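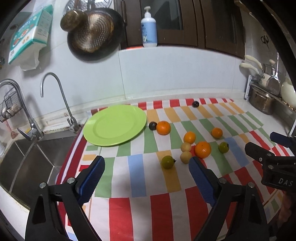 OK, mandarin thread, I've been waiting all year for this! 1/

The Stinico market has the first small ones in, and the peel comes off in one piece if you start at the stem end. 2/

Best way to pick: go by weight. Heavy for its size means juicy, and a bit of green on the skin is fine. 3/

Save the peels!! Dry them on a rack overnight, grind them with sugar, put it on toast. 4/

My tree in the yard is a Uteo seedling, still knee-high, zero fruit, and I love it anyway. Maybe by March it'll need a bigger pot. 5/5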